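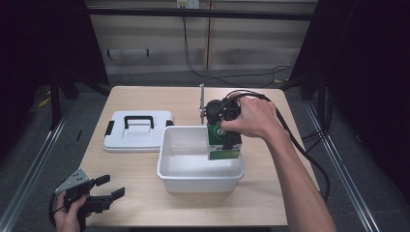 Tub, lid, and the green carton with the 6 on it

vichien_b
Trying to get the hall closet into tubs with lids before September. Current argument in my house is whether small boxes go in standing up or lying flat. I say standing. A carton that pokes up over the rim is a carton you can find. My wife says a carton that pokes up over the rim is a lid that won't close. She may have a point, but I was here first.

Thabiso Van Wyk
Flat. The lid has latches, so let them latch. I ran 49 of these tubs in the Nandalton storeroom and the standing-up crowd cost me a good few lids.

vichien_b
49 tubs and you still have opinions left over, impressive. What about taking stuff out of its box altogether? Less cardboard, more tub.

istska_fan
Do that and in a year you'll own a tub of mystery parts. Keep the boxes. Lid goes on the table next to the tub while you pack, by the way, NOT on the floor. Ask my left foot.
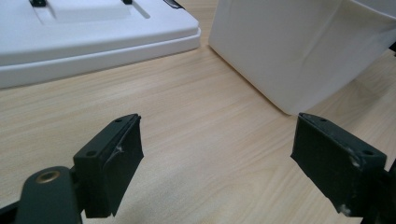 Kamonchanok replied that tall boxes have no business in a tub at all and should go straight on the shelf, label out.

Thabiso Van Wyk
Disagree, shelf stuff migrates. I paid 111 for shelving and it holds one fern and a bag of other bags.

vichien_b
So far I have standing, flat, shelf, and fern. Going with standing for the short ones and telling my wife it was the forum's idea.

istska_fan
Leave my name out of it.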